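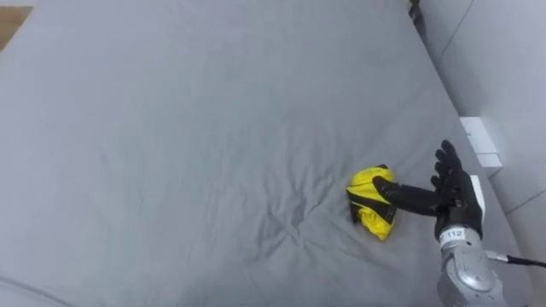 Shirley Ellwood objected, when the first version of these notes went round, that a bed is the wrong place to fold anything: it is too low, it gives under the hand, and every garment put down on it leaves the sheet looking slept in. Her objection is kept at the head of this unit and is answered in section 3. The bed shown has a grey fitted sheet with a bunched yellow item on it, crossed by black trim, and the creases in the sheet run out from the item and to its left. Students should look at the creases first and the garment second.

Zirkgate Household Skills Course
Unit 2: Folding small garments on a made or part-made bed
Notes revised May 31, 2023

1. Scope

The unit covers single small garments up to the size of an adult T-shirt. It assumes that the bed has a fitted sheet on and nothing else: no duvet, no flat sheet, no pillows. Large items (towels, flat sheets, duvet covers) are in Unit 4 and need a different grip and usually a second person.

Fitted sheets are not folded in this unit. They are treated here as a working surface only.

2. Terms used

Ground: the surface on which the garment is folded. In this unit, the fitted sheet over the mattress.

Bunched: a garment lying in a mound, with no single edge that can be followed from end to end.

Band: any strip that is stiffer, thicker or more elastic than the body of the garment. Waistbands, ribbed hems and sewn-on trim are all bands.

Lead edge: the edge picked up first and laid down last.

Drag crease: a crease in the ground caused by a hand or garment being moved sideways while pressing down.

Set crease: a crease in the ground that was there before work began, from the packet, the airing rack or an uneven pull when the sheet went on.

The last two are often confused in written answers. A set crease from folding is usually straight and runs on for some distance without regard to where the garment lies. A drag crease is short, tends to gather near the place where the pressure was, and fades as it leaves it. Where the sheet is flat on one side of the garment and wrinkled on the other, look for a sideways pull before blaming the fit of the sheet. A still view cannot settle the matter, and an answer that says so will not lose marks.

3. The bed as a working surface

A table is better for folding in quantity. It is hard, it is usually higher, and a garment can be smoothed on it with the flat of the hand without the surface moving. Ellwood's point about height stands and is accepted. Anyone folding a full load should use a table or a worktop.

The case for the bed is narrower. In many small flats it is the largest clear surface in the home, it is close to the drawers, and it is already covered in clean cotton. For a handful of items the walk to a table takes longer than the folding. The Amaral flats, where the practical sessions are held, have no table large enough to lay out a shirt with the sleeves open.

Three properties of the bed affect the work.

Give. The mattress sinks under the hand. A garment pressed in the middle sits in a shallow dip, and its edges ride up towards the hand. The remedy is to press lightly and to smooth from the centre outwards in short strokes.

Grip. Cotton on cotton does not slide well. Jersey on brushed cotton hardly slides at all. A garment that is pulled across the sheet takes the sheet with it, as far as the elastic at the corners will allow. It should be lifted clear, moved, and put down again.

Edge. The mattress falls away in a curve at the side, and anything laid over that curve will not lie flat. Keep the whole garment on the level part, with a hand's length of bare sheet between the garment and the point where the mattress starts to turn down.

On the question of colour, a plain sheet in a middle tone is the easiest ground to work on. Bright garments show clearly against it, and so do dark bands. Black items on a navy sheet are hard to read in evening light, and students who find this at home should put a pale towel down first.

4. Preparing the ground

4.1 Check that all four corners of the fitted sheet are tucked well under. A corner that has ridden up is the commonest cause of a loose surface.

4.2 Stand at the long side of the bed. Pull the near edge of the sheet down and under with both hands, working from the middle towards each end.

4.3 Go round to the far side and repeat. Do not try to do this by leaning across the bed – the knee or forearm will put in more creases than the hands take out.

4.4 Brush the surface once with the flat of the hand from head to foot. Set creases from the packet will remain. They do no harm.

4.5 Put the unsorted clothes at the foot of the bed or on a chair. Leave the middle clear for the item in hand.

5. Reading a bunched garment

Most mistakes in folding are made before the first fold. The garment is picked up by whatever part is on top, it unrolls, and it is laid down inside out or twisted. A few seconds of looking saves doing the job again.

5.1 Find a band. On a small sports garment it is often the part that differs in colour from the rest. A dark strip running across a bright mound is the obvious place to begin, but note that it may be a waistband, a hem, or trim sewn across a panel, and that these cannot always be told apart while the cloth is bunched. Do not name the garment until it is open.

5.2 Put one finger on the band and hold it lightly against the sheet. The purpose is to mark the place. If the finger pushes, the sheet will ruck up in front of it.

5.3 With the other hand, follow the band in one direction until it meets a seam or turns back on itself.

5.4 If it turns back on itself in a full loop, the band is probably a waist, a neck or a cuff. If it ends at a seam, it is probably trim.

5.5 Look for the label or the inside of a seam to find out whether the garment is inside out. Turn it now if so.

Fulgencio Salcedo adds from the practical sessions that students who close the whole hand round the mound at step 5.2 nearly always lose the band and have to look for it again. One finger, or a finger and thumb, is enough.

6. Opening

6.1 Take the band at two points as far apart as it will comfortably go. Do not stretch elastic.

6.2 Lift straight up until the lowest part of the garment has left the sheet.

6.3 Shake once, from the wrists.

6.4 Lower it so that the hem touches the sheet first and the band last. Lowered in this order, the garment straightens under its own weight.

6.5 Smooth from the centre outwards. If the sheet wrinkles, lift the hand, pull the sheet flat at the nearest side and start the stroke again with less pressure.

7. Folding

7.1 Shorts. Lay front side down. Fold one leg over the other so that the outer seams meet. Fold the point of the seat in to make a straight side. Fold from hem to band, once for a shelf, twice for a drawer. Finish with the band on the outside, as it is the firmest part and holds the shape.

7.2 Sleeveless tops. Lay front side down. Fold each side in to the centre line, straps included. Fold from hem to neck in halves. Where there is a wide elastic hem, fold from the neck to the hem instead, so that the elastic closes the packet.

7.3 T-shirts. As 7.2, with each sleeve turned back on itself after the side is folded in. The two sides should meet or nearly meet. An overlap makes a ridge down the middle, and the pile leans.

7.4 Items that will not hold a fold. Some light synthetic cloth springs open whatever is done to it. Roll it from hem to band and stand it in the drawer with its neighbours close on either side.

The Tremia handbook gives a width of 23 cm for drawer folds. Use the width of the drawer instead: measure it once, divide by the number of rows wanted, and fold to that.

8. Moving the folded item

Slide the flat of one hand under the packet and steady it from above with the other. Lift and carry. Do not push a finished packet across the bed to make room, as the lower layers will stay where they are while the top moves.

Piles on a mattress become unsteady sooner than piles on a table. Move them to the drawer early.

9. Leaving the bed

When the last item has gone, repeat steps 4.2 to 4.4. Drag creases in the middle of the bed will mostly come out when the long sides are pulled. Any that remain can be smoothed by hand towards the nearest side. If the bed is to be made up straight away, check the wood or carpet beside it for dropped socks before the duvet goes on and hangs over them.

10. Points raised in earlier sessions

Ironing first. Maite Bravo asked whether garments should be ironed before this unit. For sportswear and jersey, no. Printed motifs and elastic bands should be kept away from the iron unless the label allows it.

Damp clothes. A garment that feels cool at the seams is not ready. Bands hold moisture longest, so test there. Folding it on the bed will pass the damp to the sheet.

Spin speed. Cayetano Casado reports fewer hard creases in cotton tops spun at 1000 rpm than at the highest setting on the Zendau machines, with longer on the rack to make up for it. The notes record this without a recommendation.

11. Practical task

Each student brings one small garment with a contrasting band and works in pairs. The first student bunches the garment and places it near the middle of the bed. The second finds the band, opens the garment and folds it for a drawer, then restores the sheet. Change over and repeat.

Marks are given for the state of the sheet as well as the fold. Hand the signed sheet to Selamawit Negussie at the end of the session. Students who miss the practical can take it in September with the next group.

Reading for Unit 3: sections on hanging, hooks and rail height, and the short note on moth damage in wool.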